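Search this site Search Advanced search

Working papers in local government and public life
Elvia Villalobos and Henk Vandenberghe
Posted in April
14 shares 3 comments

4. Silence as a position: how junior coalition partners handle the awkward week

4.1 What we mean by an awkward week

Anyone who has spent time around a council run by two or more parties will know the sort of week we have in mind. A member of the smaller party says something at a public meeting, or is reported to have said it, and by the next morning the larger party is being asked whether it still has confidence in the arrangement. Phones ring, the local paper wants a line before its afternoon deadline, and the leader of the smaller party has to choose between defending a colleague, distancing the party from that colleague, or saying nothing at all and hoping that something else comes along. We have a good deal of sympathy for everybody in this position, and we hope that comes through in what follows, even where our findings are a little unkind to them.

Earlier work on coalition discipline has tended to treat silence as an absence of data. A party that makes no statement is coded as missing, and the analysis moves along to the parties that did speak. We think this loses a great deal. In the four shires we studied — Padia, Droltell, Esfahani and Waltalent — the choice to hold back was very often discussed at length, written down, and defended afterwards by the people who made it. It had authors and a rationale, and in several cases it had a planned end date.

4.2 Interviews and clippings

Our material comes from two places. The first is a set of 64 interviews with sitting and former councillors, party organisers and the staff who answer the phones for them. Rianne Michiels carried out most of these in person, usually in the councillors' own offices or kitchens, and we owe her a great debt for the patience with which she let people come around to the point in their own time. The second is a collection of 608 newspaper and radio items, gathered by Jabari Okoth from the regional press in the four shires, each of which reports a dispute inside a governing group and names at least one party to it.

We began with a much larger pile of 1810 items. Many were the same wire story run under different headlines, and a fair number turned out on a second reading to be about planning appeals or road closures where the word "coalition" referred to a residents' group. Those were set aside. Two of us read every remaining item separately, and where we disagreed about whether a party had in fact responded, we talked it over until we had settled the matter. These conversations could be slow. A councillor who tells a reporter "you can print what you like" has certainly spoken, and yet it would be odd to say that the party had given its view. We eventually put such replies in a category of their own, which we call the brush-off. 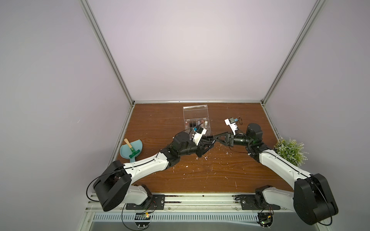 Figure 3

The brush-off deserves more attention than it has had, and we were surprised by how fond of it our interviewees were. Several described it with real pleasure, as one might describe a good lob over a tall opponent. A former deputy mayor of Droltell told Rianne that she kept three or four of these phrases in her head at all times, and that the trick was to sound bored. An organiser in Padia took the opposite view and thought the whole habit was a disgrace. He felt that voters who had chosen a small party for its plain speaking were entitled to some plain speaking when it mattered — and he had resigned, in part, over this very question.

4.3 Who decides to hold back

We had expected to find that the larger partner leaned on the smaller one to keep quiet. This did happen, particularly in Esfahani, where the two party offices share a corridor and a kettle and where very little stays private past lunchtime. In the other three shires, however, the decision was usually made inside the smaller party, and the larger partner often learned of it from the radio along with everybody else. One chief of staff recalled hearing the Monday breakfast bulletin in the car and having to pull over to ring his opposite number, who did not pick up.

Within the smaller parties, the people arguing for silence were most often those who had been members the longest. They remembered earlier quarrels, some of them going back to the founding of the local branch, and they feared that any statement at all would bring the old grievances up again. Newer members wanted something on the record. They had neighbours asking them about it at the school gate, and they found it embarrassing to have no answer. We heard this complaint in nearly the same words in Waltalent and in Padia, from people who, as far as we know, have never met.

4.4 The cost of waiting

Does silence work? The councillors themselves were divided, and our clippings can only take us part of the way. Where the original remark concerned money or a planning matter, coverage tended to fade whether the party spoke or not. Where it touched on race, religion or family background, the story behaved quite differently. It was picked up by letter writers, then by columnists, and the party's failure to comment soon became the second half of every headline. In Waltalent one such dispute was still being mentioned in reports on the following year's budget, long after the councillor concerned had left office.

We should be careful here. Parties may well stay silent in the very cases that were going to be the most damaging anyway, and nothing in our design lets us separate the one from the other. Reece Cheetham, who read an early draft of this section, pressed us on the point and suggested we look at neighbouring shires where a leader spoke up on the first day. We have found a handful of these and hope to say more about them in later work. For the time being, we would only note that the organisers who favoured an early reply did not generally expect it to end the story. They wanted their own members to have something to hold on to while it ran, and they judged the statement by whether the branch meeting that followed was well attended and reasonably civil.

4.5 A note on the press

Reporters in all four shires were generous with their time, and they had their own views on what we were calling silence. To an editor with a page to fill, "the party declined to comment" is a usable sentence, and one of them admitted that it can be more useful than a dull reply of 800 words sent through at ten at night. Party staff knew this perfectly well. Some tried to get around it by ringing the reporter privately to explain the background, on the understanding that none of it would be printed, and we suspect that a good part of what reads as silence in our clippings was, at the time, a rather long telephone call.

3 comments Share this paper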